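Keeping a gaming corner livable

I play dating sims way too late at night (81 hours in Rakari so far, oops!), and my desk used to show it. Wipe the controller before you start, with a barely damp cloth, and do the plushies while you're at it.

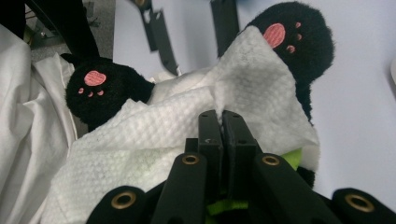
Crumbs in the keys

Turn the keyboard over, tap it, then run a soft paintbrush between the rows. I do mine while the daily event loads – Westar takes nearly 2 minutes on my old laptop!

Sticky desk

Warm water and one drop of dish soap gets soda rings off. Dry it right away and keep drinks on the floor side, away from the mouse.
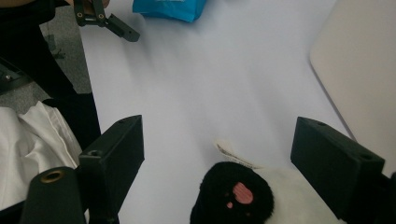
Black-and-white plush on the white tabletop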